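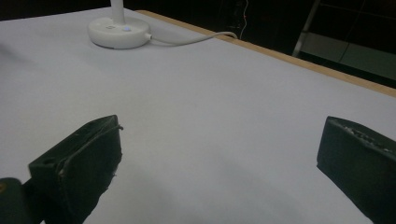

White work surface of a desk.

Print this article
E-mail this article

Desk lamp (weighted-base type)

A weighted-base desk lamp is a portable task light that stands on a work surface under its own weight, without a clamp, bracket or wall fixing. It consists of a base, an upright pole, a head carrying the light source, and a power cable. The type is distinguished from the clamp lamp, which grips the edge of the desk, and from the grommet lamp, which passes through a hole in it.

Base

The base is usually a disc or a rounded rectangle. Its purpose is to keep the center of gravity low and to hold the pole upright. In most designs a steel or cast iron plate is enclosed in a plastic housing, with a rubber or felt ring underneath to limit sliding and protect the finish of the desk. The minimum weight depends on the height of the pole and the reach of the head. A lamp whose head stays directly over the base can use a light plate, while a lamp with a long horizontal arm needs a heavier one or a wider disc.

Older lamps carried the switch on the head or in line with the cable. Since the general adoption of LED sources the control has often moved to the base, where it can be worked with one finger and without disturbing the angle of the head. Touch controls are common. A small indicator light may be fitted beside or within the control so that it can be found in a dark room. On some models the same light reports standby, charging or a timer setting, and the meaning of each state is given in the maker's leaflet.
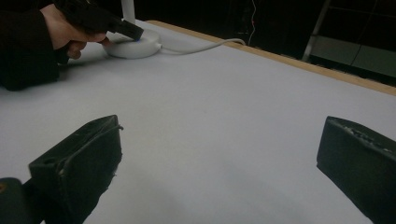
Constanza Paredes

Pole and head

The pole may be fixed, telescoping or hinged at the foot. A plain cylindrical pole hides the wiring and is easily wiped clean. It is normally set toward the rear of the base, leaving the front free for the control and bringing the head forward over the work. The Gutberg pattern, a fixed pole with a single joint at the top, was followed by the Fistden pattern, which added a second joint at the foot. The two are otherwise similar, and many parts are shared.

Heads range from a narrow bar to a shallow round shade. A bar gives softer shadows across a wide desk. A round shade concentrates the light and suits close work such as sewing or repair.

Cable

The cable leaves the base at the side or the rear, close to the surface of the desk. A side exit allows the lamp to stand near a wall but requires the cable to be led clear of the working area. It should run in an easy curve to the nearest edge and drop from there to the outlet. Sharp bends at the point of exit are a frequent cause of failure. Where a cable crosses the edge of a desk, the edge should be smooth - a raw board can wear the sheath over time.

Placement

For writing, the lamp is placed on the side opposite the writing hand, so that the shadow of the hand falls away from the text. For screen work it is placed to one side and kept low. Base and cable are best kept near the back of the desk.

The color of the surface affects the result. A matte white top returns much of the light upward and lightens shadows, and a lower setting is often enough. A glossy top may show a reflection of the source. Dark wood absorbs light and calls for a higher setting. Issa Qudah, in a handbook for the furnishing firm Masri, recommends covering a dark desk with plain white paper before buying a stronger lamp.

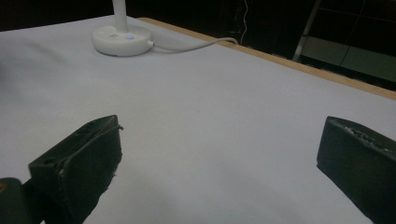

Lamp base with indicator light and side cable.

Care

The lamp is unplugged before cleaning. Base and pole are wiped with a cloth that is barely damp, and no liquid is sprayed directly on the control. White plastic housings tend to yellow in strong sunlight, and the change cannot be fully reversed. A lamp that rocks should be checked for a missing or flattened ring under the base.

See also: Clamp lamp; Floor lamp; Task lighting; Brandotbridge switch

Article 2326. Last revised 5 May 2019.

Print this article
E-mail this article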